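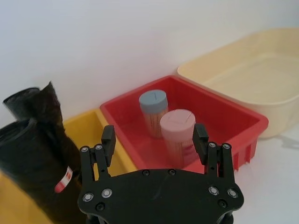

Sorting bins for a utility shelf — how do you decide what goes where?

I've been redoing the shelf in our back hall for most of the summer and I'm stuck on the bins. We moved to Lekstead last November and everything that didn't have a home got piled on that one shelf, and you know how that goes. So I bought plastic bins in different colors, thinking the colors would do the work for me. The red one has ended up with a couple of lidded containers in it and that's all, with the yellow bin on one side and a big cream tub on the other, and I can't settle on what else belongs in there. The lids don't even match (one is pink, which at least looks cheerful against the red). Then there are the rolls of black plastic. I've got two standing up by the yellow bin and they lean and get in the way of everything behind them.

What I'd like to know is whether you sort by what a thing is or by how often you use it. I've tried both and I give up after a week either way. The shelf is 15 inches deep if that matters, and I'd rather not buy more stuff. My sister-in-law swears by labels but I have never once looked at a label before digging through a bin.

Also, is there any decent way to store rolls so they stay put?

Posted 2024-08-25 by hallshelf_again

pegboard_patty
By how often you use it, every time! I did the "what it is" method for years and I had a gorgeous bin of batteries, tape and light bulbs that I hated, because I need tape every day and a light bulb maybe twice a year. Now the grab-it-all-the-time stuff is in one open bin at waist height and the rest goes up high or down low. I wouldn't worry about a bin that isn't full. You'll fill it, trust me.

For round containers in a bin with rounded corners you're always going to lose some space, so tuck small flat things down the sides — sponges, packs of cloths, whatever you've got. If the lids are hard to tell apart, put a bit of masking tape on top and write on that. I know you said no labels, but looking down at a lid is different from reading the front of a bin. I read lids. I don't read bins either.

The rolls I would lay flat on the bottom shelf, all the way at the back. If they have to stand, get a tall narrow wastebasket and drop them in. Mine was a cheap Palari one from the thrift store and it's held two rolls of garbage bags and a roll of shelf liner with no trouble.

mudroom424
just get matching bins. different colors always looks messy no matter what you put in them

slow_sorter
I'm going to half disagree with the first reply. How often works great if you live alone. With five of us in the house, people put things back where they think they go, and they think in types. Cleaning stuff with cleaning stuff, pet stuff with pet stuff. My kids can manage "dog things are in the yellow one" and that is about the limit.

So what I'd do is give each color one type and then put the busiest color at the front. You get a bit of both that way. Leave the big tub for the bulky things and don't let anything small go in it or you'll never see it again (I lost a whole set of spare keys in ours and had to tip it out on the lawn to find them).

Rolls: big rubber band around the pair, about two thirds of the way up, then stand them in the back corner where the shelf meets the wall. They lean on each other and on the wall and they don't slide. Mine have been like that since spring. If the shelf is slippery, put a scrap of that grippy drawer mat under them.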